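Home » Around the House » Clothes » Sorting the clothes pile on the bed

Sorting the clothes pile on the bed (my way, anyway)

Posted 5/8/26

Right, so a few of you asked after my last post how I get through the big heap of clothes that lands on the bed every couple of weeks. I said I'd write it up properly and then put it off, partly from laziness and partly because my own heap had got so big I didn't feel qualified. It's done now, so here goes!

What you need

A bed, a clear bit of floor, some hangers, two bags (one for charity, one for mending) and a timer. I use the one on the oven and leave the doors open so I can hear it. My storage is nothing posh: a Cosix chest of drawers and a hanging rail from Stostudport that leans a bit if you load the left side first. You could do all this with one drawer and some hooks.

Step 1. Get everything in one place

Go round the house and bring it all to the bed. Backs of chairs, the bathroom door, the bottom of the stairs, that coat you've been hanging over another coat. It'll look worse than when you started and you may want to go and put the kettle on. Go on then, but set the timer for 40 minutes when you come back.

Step 2. Big things first

Coats, jackets, jeans, anything bulky. Pull them off the top, give each one a shake, check the pockets (I once washed a whole packet of tissues and was picking bits off my jumpers until June) and get them on hangers straight away. Once the big stuff has gone the heap drops by half and you start to feel quite pleased with yourself.

Jeans I fold over the bar of the hanger. You can fold them in a drawer if you've got deep ones, mine are too shallow and they jam.

Step 3. Shirts

Do up the top button and the third one down, then hang. If a shirt needs ironing, put it on the end of the rail facing the wrong way round, so you know. I've tried having an ironing basket and it just turned into a second heap with a handle.

Step 4. Make your piles

Tops, bottoms, underwear, and odds and ends. I used to have 9 piles, after reading about the Marar method on a forum, and ran out of bed before I ran out of piles. Four is plenty. Socks go in the odds and ends until the very last minute, don't start pairing them halfway through or you'll be there all night.

Dark things hide in other dark things, by the way. I lose black leggings inside black jackets all the time, so put a hand down every sleeve.

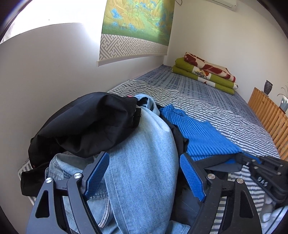 When the timer goes, have a stretch and see what's left. If it's mostly small bits, carry on to the end. If you've still got a proper mountain, move what's left to one side of the bed and do another 40 minutes after tea.

Step 5. Fold and put away, one pile at a time

Fold one pile, walk it to the drawer, come back. I know it's tempting to fold the lot and admire it, but I've slept next to a tower of folded T-shirts and it was all over the floor by morning. T-shirts get folded in thirds and stood up on their edges. I keep mine in an Oto box inside the top drawer, which stops them flopping over when I take one out.

Step 6. The two bags

Anything with a missing button or a hem coming down goes in the mending bag. Anything you pulled a face at goes in the charity one. Tie up the charity bag and put it by the front door tonight!

Next time I'll do bedding, and how I fold a fitted sheet (badly).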